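September, 2:20 pm. Lerar cell, food handling rules

Going thru the Flodstead checklist again before we send it to Cernville. Rule 2 still too vague: "clean surface" means what? Wrote in: fresh paper under everything, crumbs off between runs, fingertips wiped before bread.
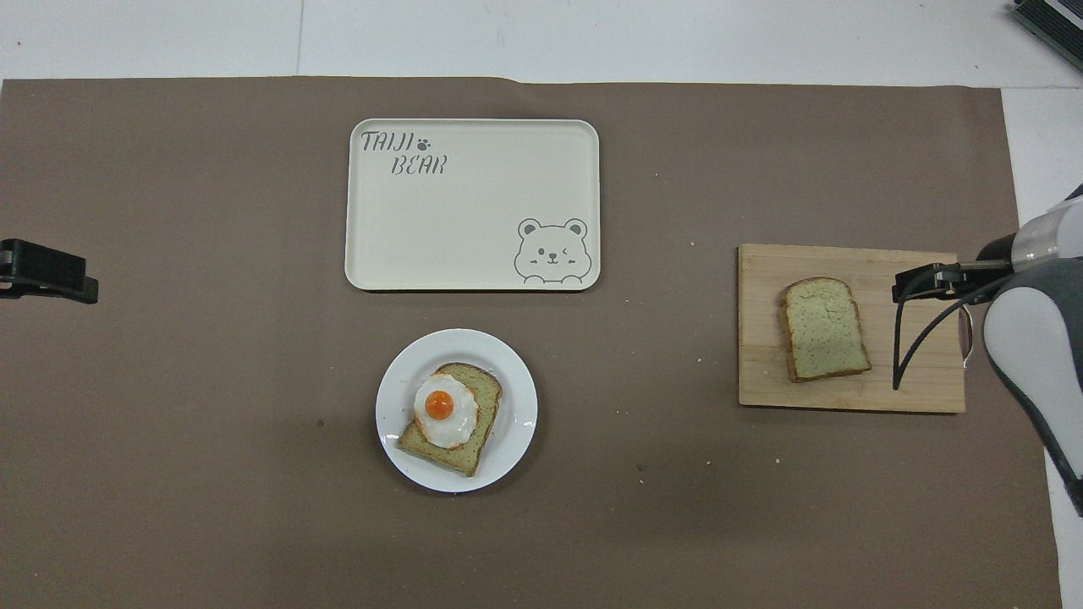
Speed cap stays at 20 percent when anyone's in reach. Log every stop, even teh dumb ones. Run 56 has no entry, fix.

Kazemi template wants egg and toast scored separately. Fine by me. Ask re cable slack limit.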